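Thread on interior paint sheen, and why two cans with the same color code can look like different colors on the same wall.

1/ Sheen is measured as gloss units at a fixed angle, usually 60 degrees. The label words (flat, matte, eggshell, satin) are not standardized between makers. Skamia's matte reads close to what Loltis sells as eggshell. If you are matching an existing wall, match the product line as well as the code.

2/ Inside corners are the hardest place to judge a match. Two walls in the same paint meet at an angle, each gets different light, and one reads grayer. People see this and repaint the gray one. Hold a painted card flat against each wall before buying anything. 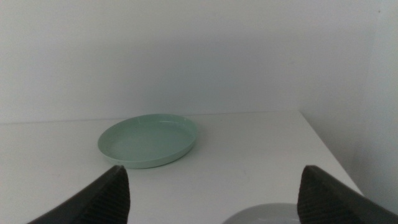

Ouellet: Does the card test still work if the card was rolled and the wall was sprayed? Mine never match even out of the same can.

Partly. Rolling leaves stipple, and stipple scatters light, so a sprayed surface will look slightly shinier and a bit darker from the side. Roll the card with the same nap you plan to use on the wall. If the wall was sprayed, back-roll a test patch and compare that instead.

3/ Off-whites drift more than people expect. The tint load is small, so a small dosing error is a large share of the total. For anything over 2 gallons, box it: pour every can into one bucket, stir, then pour back. Do this before the first coat — after is too late.

4/ Touch-ups. Flat hides them, satin does not. On satin, paint corner to corner or leave the scuff alone. Thinning the touch-up slightly with water helps on flat and makes satin worse.

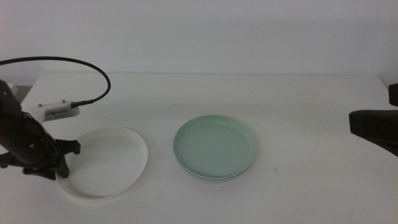

White and green plates, white table, pale gray-white wall.

5/ Bulbs. Check the sample under whatever will be on at 7 in the evening. Cool lamps push a neutral white toward blue, warm ones toward cream. Daylight from a north window does its own thing and changes by the hour.

6/ Dry time before judging: overnight at minimum. My log from the Jakilley hallway has the second coat still reading glossier than the first at 3 hours. By morning they were level.

7/ Keep the lid sticker. Photograph it too, paint gets on the sticker. Write the room, the sheen and the nap on the can with a marker.

Primer is a separate thread.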